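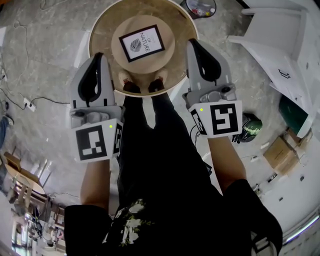

A round tray with a raised rim, carrying a woven hat and a small framed print.

Moving Small Household Items by Tray
Dodero Household Services, Resident Information Pages
Revised February 5, 2014

This page is provided for residents who are clearing a room, changing apartments within the building, or preparing articles for storage. It concerns small and light belongings: hats, framed prints, candle holders, desk items, and similar pieces that are too awkward for a box and too many to carry one by one. Furniture and appliances are covered on a separate page.

Choosing a tray

A tray with a raised rim is preferred. A flat board or a large book will carry the same load, but articles slide from it at the first turn. The rim should be high enough to stop a picture frame lying flat. A round tray passes through doorways without catching its corners, and a rectangular tray makes better use of its surface when the articles are mostly boxes or books. Either is acceptable.

Check the underside before use. Grit on the base will scratch a tabletop when the tray is set down. Wipe it with a damp cloth and dry it. Wooden trays should not be soaked or left standing in a sink, and any tray with a loose rim should be repaired or set aside.

A tray that will be used for a whole day of moving may be lined with a thin cotton cloth or a piece of rubber shelf liner cut to size. Residents who use shelf liner should lift it out at the end of the day. Left in place over a season, some liners stick to a varnished surface and leave a pattern that does not come off with soap.

Loading

Place the largest soft article first and the smaller articles on or beside it. A woven hat may be carried crown up in the center of the tray, with its shape left as it is. Do not fold the brim to make room. A small framed print may be laid on top of the hat for a short distance, from one room to the next or down a single hallway, provided that the print is light and the crown does not sink under it. For stairs, or for any trip outdoors, the print should travel separately.

Lay framed prints with the glass or clear cover facing up, where the carrier can see it. Nothing should be placed on the glass. Frames with hanging wire or hooks on the back should have a folded cloth between the hardware and whatever lies beneath, as wire will pull at straw and other woven fibers.

Keep the load low and near the middle. Tall articles such as vases and bottles should not be carried on a tray with a hat or any other article that gives way underneath. Keys, screws, picture hooks and other loose hardware belong in an envelope. Write the name of the room on the envelope before sealing it.

Carrying

Hold the tray at opposite sides, level, with the elbows close to the body. Both hands are required. A resident who must open a door should set the tray down first or ask another person to hold the door.

Wear closed shoes. Basement and workshop floors in our buildings are bare concrete, and a dropped frame will break on them where it might survive a carpet.

Walk the route once with empty hands. Pay particular attention to power cords and power strips, which tend to collect along the edges of a work area and are easily hidden from view by the tray itself. Cords that cross the walking path should be unplugged and coiled, or moved against the wall. Do not run a cord under a rug. A cord that has been walked on repeatedly should be inspected for flattened or split covering and replaced if either is found.

When two people are working in the same space, agree on who has the right of way. The person with the tray does.

Setting down

Clear the receiving surface before the tray is lifted. Lower one edge first, then the other, and slide the tray inward until the whole base is supported. Unload from the top. Frames should be stood against a wall on a folded towel, facing the wall, and not stacked flat in a pile.

Care of woven hats

Dust with a soft dry brush, working in the direction of the weave. A slightly damp cloth may be used on marks. Allow the hat to dry fully, away from heaters and direct sun, before it is put away.

For storage, fill the crown with plain tissue paper and rest the hat upside down on its crown, or set it over a rounded form. Newspaper is not recommended. The ink transfers to light straw. Hats should be stored in September or whenever regular wear ends, and looked over once during the winter for moths and damp.

Care of small framed prints

Spray cleaner should be applied to the cloth and never to the frame, as liquid runs behind the edge and stains the mat. A white mat shows handling very quickly, so any frame that has to be opened should be opened with clean, dry hands. Black frames may be wiped with a dry microfiber cloth. Scuffs at the corners can be touched in with a matching furniture marker, tested first on the back.

Labels and records

Residents using building storage are asked to mark each box on two sides with name, apartment number and contents. Labels are available at the front office in packs of 200. Inventory sheets are kept at the same desk. Questions about storage space should be addressed to Consuelo Ledesma, and requests to borrow a tray, hand cart or moving blanket to Clyde Doucet. Borrowed articles are to be returned clean within 2 days.

Related pages: Packing Glassware. Wall Hooks and Approved Fasteners. Use of the Freight Elevator.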